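Reviving an office tower for the club's scoresheets – worth it or buy new?

wattlebird_jen
Posted in: Old Hardware, Cheap Fixes

Hi all. I run the results desk for our little orienteering club and we've been handed a pile of old office towers. I want one going by May, when the season opener brings 272 entries through the door and my poor laptop falls over. Budget is 240 dollars, which I'd rather spend on a second monitor and a decent keyboard. My brother-in-law reckons old desktops are landfill and I should buy a mini PC. I reckon he just likes buying things. Who's right?

Mostly I'll be running the Wirnel timing software, a spreadsheet and a label printer. No games, no video.

greybox_tarmo
Tarmo Kivi here, I do the same job for a rowing club up the coast. Keep the tower! Ours has been running regattas on a machine everyone else had written off, and the only money we've put in was an SSD and a stick of memory. Timing software barely touches the processor. The label printer will give you more grief than the computer ever will.

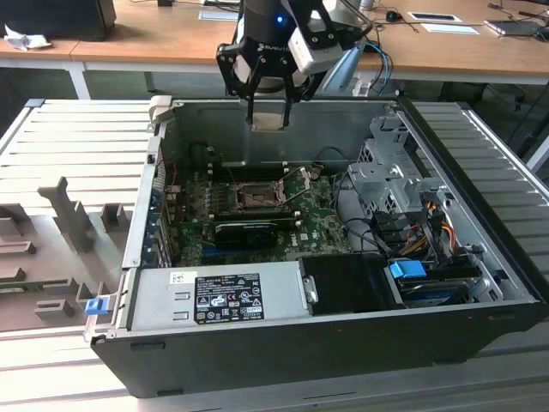

Timing software is fussy about drivers and ports long before it's fussy about speed, so check what your download box plugs into before you spend a cent. Then see what you've been handed. If it's a Dell with the CPU socket bare and the lever up, like that one, you'll need to find a processor before you can test anything else, and you want to look at the pins under a good lamp first. Bent pins are where I'd stop and move on to the next one in the pile – life's too short.

mossy_kev
Gotta disagree with Tarmo. I went down this road with a donated tower and it cost me three weekends. The power supply was on its way out, the fan sounded like a whipper snipper, and then it died halfway through a night event with everyone standing around in the cold asking for their splits. A refurbished mini PC from Farico comes with a warranty and fits in a backpack. Don't underestimate the backpack bit if your finish is in a paddock.

wattlebird_jen
Kev, the backpack bit is a fair point. Our finish is usually in a paddock. But we do have the trailer.

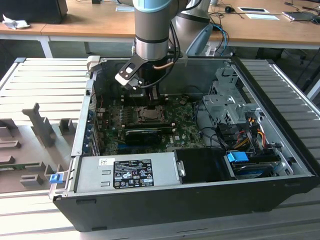 Do I need a separate graphics card to run two monitors?
Most office boards will drive two screens from their own outputs, so look at the back panel before you buy a card.

greybox_tarmo
What she said, ha. Just be careful mixing the card and the onboard outputs, some machines switch the onboard ones off once a card goes in. There's a setting for it in the BIOS on most of them.

jdlim
Jong-dae Lim, been lurking for ages. I'm somewhere between you two. Keep the tower for the results desk, keep the laptop charged next to it as a backup, and copy the event file across every few minutes. I don't trust any single machine on race day, new or old. Also put everything on a small UPS. We had a generator hiccup on a Saturday and lost 11 finish times, and I'm still hearing about it from the under-14 parents.

On memory, go for a matched pair if you can. Second-hand sticks are cheap as chips and it's the easiest colour-coded job in the world on most boards, though plenty of them are plain black and you have to hunt up the manual.
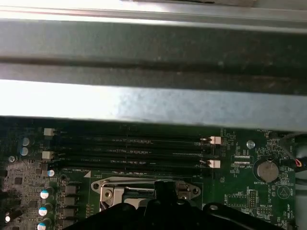

Four black memory slots, nothing in them yet.

mossy_kev
OK the UPS I'll agree with. Still think you're all romantic about beige boxes. What's a weekend of your time worth, Jen?

wattlebird_jen
To the club, apparently nothing, haha. I quite like the tinkering though! Right, going with the tower. Jong-dae, does your Finine UPS handle a laser printer as well?

jdlim
No no no, keep the printer off it. Lasers pull a huge gulp when they warm up. Printer straight to the generator, computer and download box on the UPS.

greybox_tarmo
Seconded. I've written up my order of doing things for the rowing mob, pasting it in case it helps.

1. Blow the dust out somewhere outdoors, then leave the thing alone until you've read the manual for the board.

2. Check the processor is sitting flat in its socket, close the frame and lever over it, and put fresh paste on before the cooler goes back.

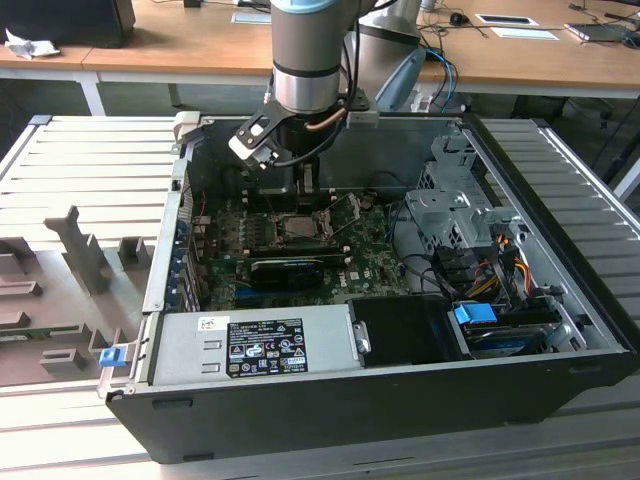

3. Put in the SSD, do a clean install, and set up one plain user account with nothing else on it.

4. Run a pretend event with old entries. I used 974 rows from last season and printed the lot to PDF.

5. Label every cable at both ends. Masking tape and a texta will do.

wattlebird_jen
Legend, thank you. Will report back once I've been through the pile. Kev, you can say I told you so if it dies at the opener.

mossy_kev
I'll bring a thermos and a pencil.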